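# Gripper project, group 4: report on the tidying task

Ingeborg Stöckli, Fabian Aebischer, Corina Plattner. Handed in December 11, 2022.
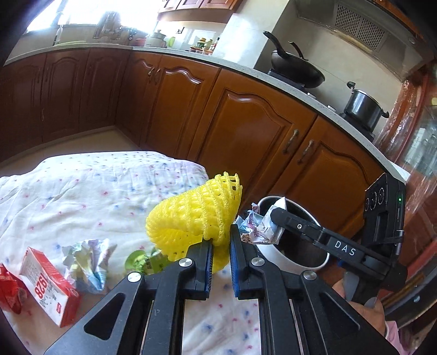 ## What we were asked to do

The brief from Burgi Haslinger was to collect demonstrations of someone tidying up small household things with the hand-held gripper, train a policy on them, and say whether the result was any good. We will say early on that we are not convinced it was. The policy does something, but the claim in our March proposal that it would "learn to tidy" was too big and we should not have written it.

Fabian wanted rigid objects only. Ingeborg argued for soft packaging, as most of what gets left lying about in a home is soft. We went with her. The yellow foam net that fruit is sold in became our main object, with crumpled wrappers second and a milk carton as the easy one.

## How we collected

One person holds the gripper by its handle, closes the jaws on the object, carries it to the white bin and opens them. We recorded 20 demonstrations per object. Fabian and Corina did the holding and Ingeborg kept the notes.

The other groups worked on a bare bench with one object on it. We left the clutter in: wrappers already in the bin and hanging over its rim, a toy lying near the net, a kitchen behind with the wok and the pot on the stove and strong light from the window. We still think this was right, but it made our numbers worse than theirs and the two should not be put in the same table.

The surface was a white sheet with small pink and blue flowers on it. It wrinkles. After each attempt somebody pulled it flat again, and we noticed too late that Corina pulled it much flatter than Fabian did. So the background changed with the person, and we can't separate the two. If we had written down a rule for the sheet on the first day this would not be in the report.

## The net

The foam gives way under the blue rubber pads, so a grasp can look fine in the recording and be holding very little. Twisting the net into a bunch before placing it helped a lot. It also meant we were doing part of the work for the gripper, and a reader should keep that in mind with the results below.

The open end flares out above the jaws and hides things behind it. In many recordings the toy can't be seen properly at the moment of the grasp. We don't know if this matters to the policy. Fabian believes it does, Corina does not, and we ran no test that would settle it.

## Results

We tried the trained policy 20 times on each object, on the lab arm.

- Milk carton: 16 placed in the bin
- Fruit net: 4
- Wrappers: 2

A grasp only counted if the object stayed in the bin after release. Without that rule the net would have scored higher. Several times it was lifted cleanly and then clung to one jaw when the jaws opened - we had no answer to this, and shaking the gripper was not something we had shown it.

The wrapper result is close to useless. The policy often went for the wrappers that were already in the bin, and given what we had shown it, that is hard to call a mistake.

## What we would not claim

Sixteen out of 20 on the carton looks good on a slide. The carton was always put on the left side, though, and we never moved it to the right to check. It is quite possible that the policy learned a place and not an object. Ingeborg asked for this to be tested twice and we ran out of lab time.

We also can't say that holding the gripper by hand gives better data than steering the arm directly. It was quicker for us. That was the only comparison we made, and we made it without a clock.

## If another group takes this on

Use a plain sheet for half of the recordings and the patterned one for the other half. Empty the bin before each attempt. Move every object. Do the soft things first, while there is still time to throw the data away and start again.

The recordings and Ingeborg's notes are in the shared course folder under "Lakatos", with the unusable attempts kept in a folder of their own.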